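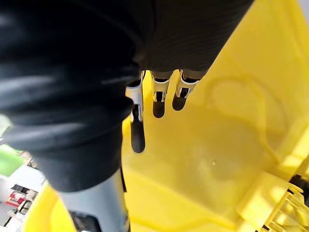 3.2 The yellow surface

Of all the changes we made to the packing room at Visser, the one people talked about most was the color. Packing rooms tend to be gray or off-white, and so are a great many of the things that get packed in them. Paper sleeves, white lids, clear bags and pale cord all vanish against a pale background. We wanted a background on which almost nothing would vanish, and after a good deal of trying out we settled on a bright, even yellow (Figure 2).

The choice was a pleasure to work on. We began in June with samples of green, blue, orange and yellow, and laid the same mix of household goods on each: spoons, napkin rings, jar lids, folded dishcloths, small boxes of candles. Blue did well with white goods and badly with anything dark. Green was restful to look at but made several of the dishcloths hard to find, as a fair share of the Oline range is itself green. Orange came close. Yellow won because dark things and white things both stood out on it, and in our goods those two groups cover most of what is packed in a normal shift.

Dark items gain the most. A black rubber foot from a cutting board is easily lost on a gray bench, and on yellow it can be picked out from across the room. White goods need a little more care. A white lid has enough contrast in its rim and its shadow to be found quickly, but a sheet of white tissue lying flat is harder, and packers told us they still felt for the edge with a fingertip. Metal goods fall somewhere in between. Polished spoons pick up the yellow and can look like brass, a small delight in its own way, though it did cause some mix-ups with the brass-colored set from Lakau. We moved that set to the second bench and had no further trouble.

Yellow goods are the plain weak spot. The range has only a few of them — a lemon squeezer, a duster and a set of egg cups — and we gave each its own shallow gray tray. Packers took to the trays at once and soon began to use them for very small parts of any color.

3.3 Goods and orders

The goods came from two suppliers, Lakau and Jenon, along with the house range sold under the Oline name. We kept every order exactly as the customer had placed it. This matters to us, as tidy test orders made up by researchers rarely have the lovely messiness of real ones, where a single egg cup may travel with a bread bin and a packet of hooks. In all, 3367 orders were packed during the study. We left out those that held only one item, as there is nothing to sort in them, and also those sent back to the shelves for a missing part. The remaining 3000 form the set used in the rest of this paper.

For each order we noted what was in it, the bench where it was packed, and any item that had to be looked for again after being put down. We call these second looks. They are small events, easy to miss and over in a moment, but anyone who has packed a box knows how much they break the rhythm of the work. Second looks were noted by the packers themselves on a sheet kept beside the tape, one mark for each. A few sheets were left blank on busy shifts, and we treat those orders as having no record, which is different from having no second looks.

The product list has 123 entries after we merged sizes of the same item. A pack of small hooks and a pack of large hooks therefore share one entry, but hooks and nails do not. We sorted the entries by main color and by finish, using the goods themselves in place of the catalog photos, where the colors were often too warm. Items with two strong colors, such as the striped dishcloths, were placed under the color that faces up when the item is folded the way it is sold.

Cleaning turned out to matter too. Tape residue and pencil marks show up clearly on yellow, and the benches were wiped at the start of each shift.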